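Ivana Lucero is on the phone when I get there, waves me in, keeps talking. Something about a late pallet. It's Tuesday, ten past eight in the morning, and she's already eaten lunch.

She runs Sonska, a mail-order seed business out of a former shoe repair place. Beans mostly. Peppers, squash, a few flowers she calls "the guilty pleasures." This year's list has 144 varieties. Last year she swore she'd cut it to 100.

"Every winter I say that," she says. "Then somebody mails me an envelope of beans from their aunt and I'm done for."

She started with a card table at a swap meet. Before that, payroll at Arancibia, which she doesn't miss. First season she grew everything herself. Now two growers do most of it, Ezequiel Carretero for the beans and Su-chen Lai for the greens, and Lucero does the germination tests. Damp paper towels, top of the fridge. If a batch comes up poor she won't sell it. Did that hurt, early on?

"Oh yeah. I threw out a whole squash crop. Cried in the truck. Then I went home and wrote 200 refund emails."

Her best seller is a speckled pole bean called Nellumau, which she got from a customer and can't trace any further back than that. People write in with theories. She keeps the letters in a drawer and reads me one, then another, then has to take a call.
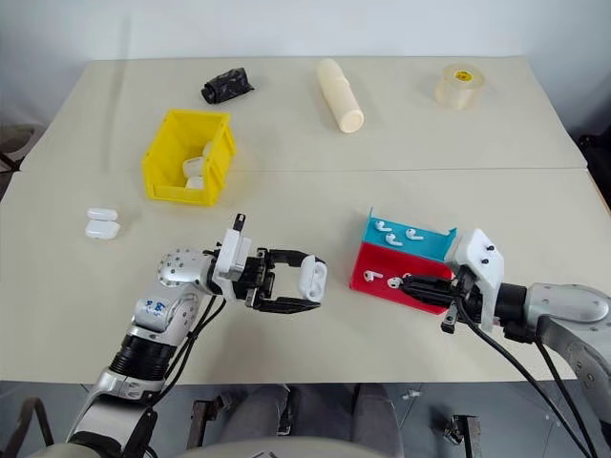
Back again. I ask about February, when the orders all land at once. She groans.

"I don't cook. My sister brings soup. You pack till your hands are stupid and then you find the one order you missed, and its always a teacher."

Would she go bigger? A garden center chain asked. She said no, then lost sleep over it for a week, then said no again.

"I like knowing what's in the packet. That's pretty much the whole busines."

Next year's list closes soon. She's thinking 100, tops. There are three new envelopes on her desk, unopened, and she says she'll get to them after the pallet.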